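Foulkes Home Forum > Floors and Flooring > Light grey floor, wish I'd gone darker?

marrowfat_jen
February 26, 2023
Hello all, long-time reader and first-time poster, so be gentle! We had the Likness light grey wood-effect put down in the back room in January and I do love how much brighter it makes everything, but oh my goodness, every crumb shows. I'm sweeping morning and night. Did anyone else go pale and regret it? My sister says I should have had the oak and she's enjoying saying so.

Berwyn Morris
Welcome, Jen. I'm afraid I'm with your sister. We had pale grey in the hall for years and I was forever bending down to pick up a bit of fluff that was really part of the pattern. Swapped it for a mid brown from Jovovano and haven't looked back. It cost us 800 with the fitting, mind you.

tuppence18
Oh, I couldn't disagree more, Berwyn! Dark floors show dust far worse, and every footprint too. We had near-black in our old flat and I could have wept. Jen, give it until the summer before you decide anything – you do stop seeing the crumbs after a while, or I did anyway.

Loïc Caron
I put light grey planks down myself, with the grain running in long streaks, and I think the streaks matter more than the colour. A plain pale floor is hopeless, but with plenty of fine lines in it the eye slides over most things and only the dark bits stand out.

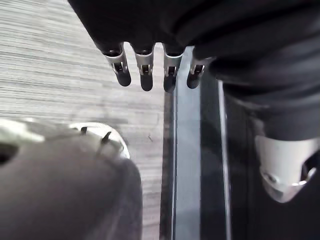

One tiny dark speck and I'll spot it straight away, whereas flour or pale dust can sit there all week without bothering me in the least. So I'd say it depends what you drop, Jen. If it's toast, you have my sympathy!

marrowfat_jen
It is toast, Loïc. It's always toast. Thank you all, I feel a bit better. What do you clean yours with?

Loïc Caron
Soft broom, then a flat mop wrung out hard. I tried the Bilari floor soap and found it left smears, so now it's plain warm water.

Berwyn Morris
Nothing wrong with Bilari if you use half what it says on the bottle. I still say brown, though.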